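Wrist camera drops out when the arm reaches down low

Posted by Vesela Kadrić in Arms and Grippers

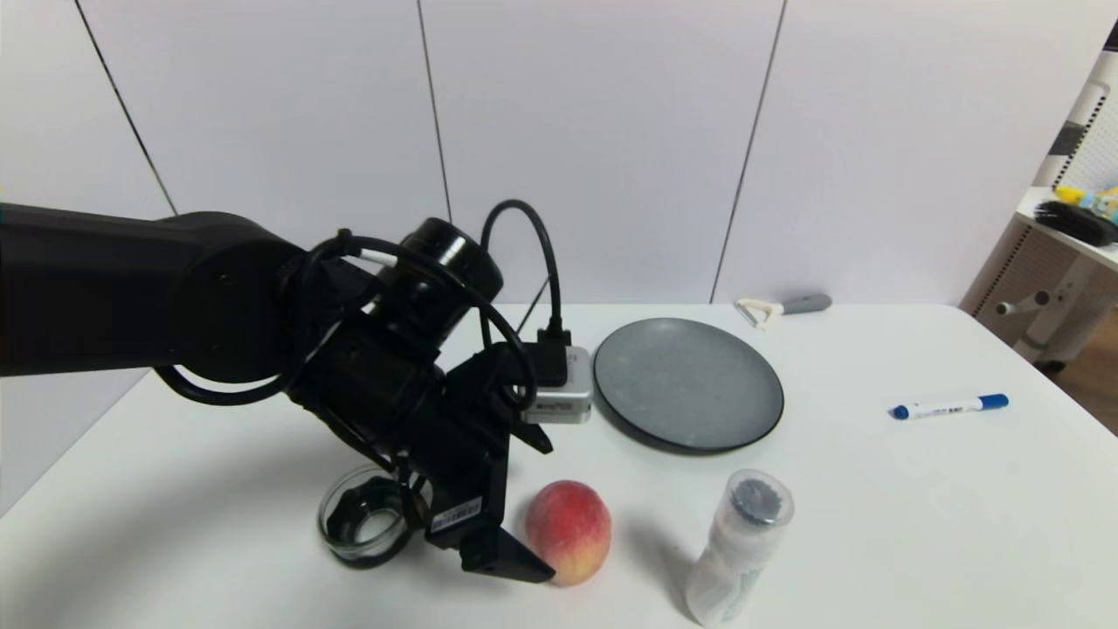

Hi everyone! I look after a small tabletop arm at Samonte, where we practice picking up fruit and kitchen odds and ends, and since May the wrist camera has been cutting out on me. It's fine up high, but as soon as the gripper goes down for something small, like the peach, the picture freezes for a second or two and then comes back. The camera cable goes into the top of the silver module and stands up in a tall loop over the wrist, and there's another loop hanging under the upper link. I've swapped the cable once already and blown out the port. It still happens on about 20 picks out of 200, nearly always with the wrist turned. Is my loop too long, too short, or am I looking in the wrong place entirely?

Ognjen Radulović

Hello Vesela, I fought with this same thing for most of a winter, so you have my sympathy! My money is on the plug getting levered sideways. A tall loop has some weight to it, and when the wrist turns, all of that pulls on the connector. Power down, put a soft strap on the wrist a little below the plug, and leave just enough slack for a full turn each way. Then move the arm by hand through its lowest reach and watch the plug — it shouldn't rock at all. I'd shorten that hanging loop too, but do it second, so you know which change helped.

Kastriot Krasniqi

mine was the usb hub. try another port

Vesela Kadrić

Thank you both! Strap is on, and I've done 18 low picks without a freeze. I'll try the other port tomorrow anyway.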